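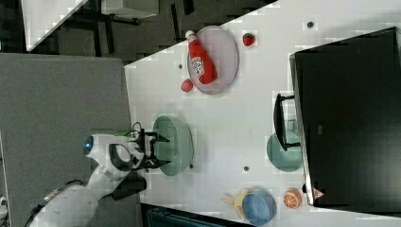

By the Tradach Business Desk, staff reporter

Tradach — Robot arms can pick up a lot of kitchen items these days. Clearing a table from start to finish is another matter, according to results released in March 2020 by Jonden, a small automation firm with a test kitchen in Tradach.

The company ran 172 table-clearing trials with a single arm and a two-fingered gripper. The arm completed 77 of them without help from staff. In the rest, a person had to step in at least once, most often after a dropped item or a missed grip.

Jonden said bottles and small fruit gave the arm less trouble than plates and bowls. A ketchup bottle lying across a plate has to be lifted off before the plate can be moved, and the software did not always take the two in that order.

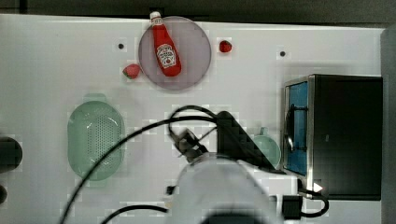 Shop work comes next

Jonden has a second set of trials planned with Sandhu, a grocery chain that wants help restocking low shelves after closing. Those tests will run in seven stores beginning in October. The chain has not agreed to buy any machines.

Colanders are still on the list of problem items. The rim is easy enough to find — getting two fingers around it at the right angle takes several tries.

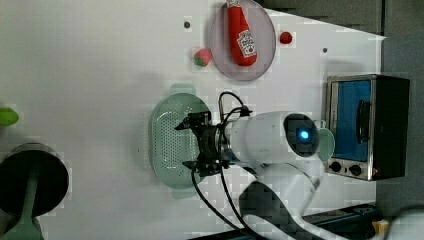

The firm wants 1,000 more trials on record before it lets the arm handle glass or anything hot. Its control software, called Pida, will be updated before then. No price has been set for a home version, and Jonden said it has no date for one.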